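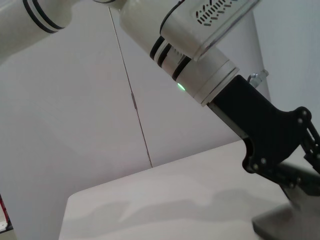
Matt off-white casing, black fittings

Cleaning matt white without making it shiny
Sheldon Doucette
What do people use on matt off-white casings? I have a few things in this finish at home, including a desk lamp and the front of a heater, and they all pick up grey finger marks. I tried a cream cleaner on the lamp and now there is a glossy patch the size of a coin. I also want to keep whatever I use off the black parts, as they show every smear.

Tatu Sang
Stop using the cream cleaner, it is a mild abrasive and it polishes the surface. Unplug the thing first. Put 4 drops of washing-up liquid in 200 ml of lukewarm water, wring a microfibre cloth out until it is nearly dry and wipe in one direction. Go over it again with plain water and dry it straight away. Use a separate cloth for the black parts, and a soft dry paintbrush for vents and bolt heads. Keep water out of any slots.
The glossy patch won't wash off. You could even it out with a very fine pad but I would leave it alone.

Braulio Zamudio
Magic sponge. Works on everything.

Teodoro Espinoza
I'd be careful with the sponge. It took the marks off our Onholm shelf but left that end shinier than the rest. Try it underneath first. For the grey marks I use the same soapy water as Tatu, on Sunday when I do the dusting.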